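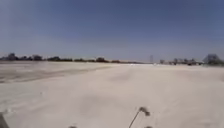 # Flotska

Hi! Flotska is my list of words people use for stuff that washes up: driftwood, sea glass, rope ends, bottle caps, the lot. I started it as a text file on my phone, then it got too long to scroll, so now it lives in a repo like a grown-up project.

Last updated 2024-03-14.

## What's in it

There are 1026 entries in `words.csv`, one per row, and over 400 of them have a note on where I heard or read the word. The columns are:

- `word`: spelled the way I found it, even if it looks odd
- `means`: my own plain-English gloss
- `kind`: wood, glass, rope, weed, shell, metal or other
- `source`: a short code, explained in `sources.md`
- `sure`: yes, no or hmm

Please take `hmm` seriously. It means I wrote the word down in a hurry, usually on the back of a receipt, and couldn't find it again later. I keep those rows because every so often someone writes in and says oh yes, my aunt called it that (best kind of email!).

## Where the words come from

Mostly three places. The Wellholm notebooks, which I bought in a box lot and typed up over one very long August. The old Lévesque glossary, which is French on one side and English on the other, and I only used the English. And then whatever people send me.

The Lévesque rows have some double entries where the spelling changed between printings. I've merged the obvious ones. If you find more, open an issue and paste both row numbers.

## Using it

Load it with anything that reads CSV. It's UTF-8, commas, quotes only where needed. If you just want a taste, `sample.csv` has 100 rows picked at random, and the Mutwood word game uses that same file, so I try not to break it.

Do what you like with the list, just keep the `source` column attached if you pass it on.

## To do

- split `other`, it's turned into a junk drawer
- sound clips, maybe, if I can stand my own voice
- get to 1000 rows marked `yes` (a ways off)
- fix the sort order on words that start with an apostrophe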